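# Tromamo Notes won't uninstall, and keeps coming back after a restart

Opened by Lucinda Ferreira, Dec 31, 2021. Status: fixed, I think!

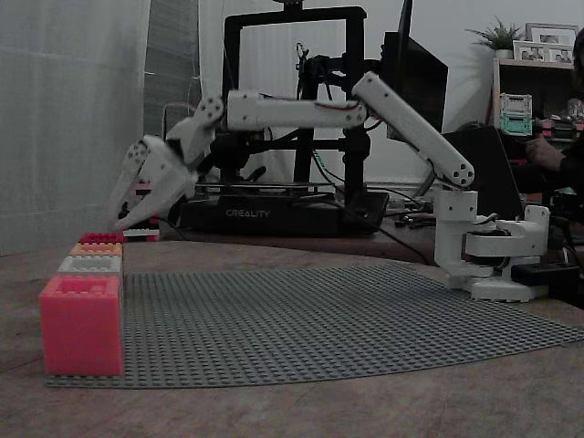 **Can I just delete the program folder and be done with it?**

Please don't. The folder goes but the background updater stays put, and at the next restart it fetches the whole lot again. I know this because it's exactly what I did first.

Right, the long version. I put Tromamo Notes on my old Windows 10 laptop back in October (version 3, the free one) and it was fine for what I wanted, which was shopping lists and the odd recipe. Then it started popping up a "sync your notebooks" box every time I logged in, and I don't have any notebooks to sync, so off it had to go.

## What I tried first

Settings, Apps, found Tromamo Notes, clicked Uninstall. The little window came up, the green bar got most of the way along and then I got this:

```
Setup could not finish removing Tromamo Notes.
Error 548: a component is still in use.
```

I closed the program properly (it hides down by the clock, so right click and Exit) and tried again. Same error. Restarted, tried again, same error. Made a cup of tea, tried again, you can guess.

So I got cross and deleted `C:\Program Files\Tromamo` by hand. Windows moaned about one file, I skipped it, and the rest went. Lovely, I thought! Next morning the folder was back, the icon was back on the desktop, and the sync box was back too.

## What was in use

I opened Task Manager and went to the Details tab, sorted by name, and there was a thing called `tmupdate.exe` running even though I'd closed Notes. End task got rid of it for a few seconds and then it popped up again. It's a service, so Windows restarts it when it dies.

My brother-in-law Szabo had a look over the phone and told me to stop the service before doing anything else. These are the steps that worked, in the order I did them:

1. Press the Windows key, type `services`, open it.
2. Find **Tromamo Update Helper**, double click it, set Startup type to Disabled, click Stop, then OK.
3. Go back to Settings, Apps, and run the uninstall as normal.
4. Restart.
5. Look in `C:\ProgramData\Tromamo` and delete the folder if it's still there. Mine was, with 72 MB of old log files in it.

ProgramData is hidden, by the way, so you need View and then tick Hidden items or you'll swear blind it doesn't exist. I did.

If step 3 says it can't find the uninstaller (mine did, thanks to my deleting spree), download the same version, install it over the top, then start again from step 2. The reinstall switches the helper back on, so don't skip that bit.

## Where I've got to

Three restarts now and no sync box. I left the registry alone. There's one Tromamo entry in there under my user name, and Szabo says it's only the window size and does no harm.

Still open: the right click menu still says "Send to Tromamo Notes" and clicking it does nothing at all. If anyone knows where that lives, please add it underneath and I'll try it over the weekend.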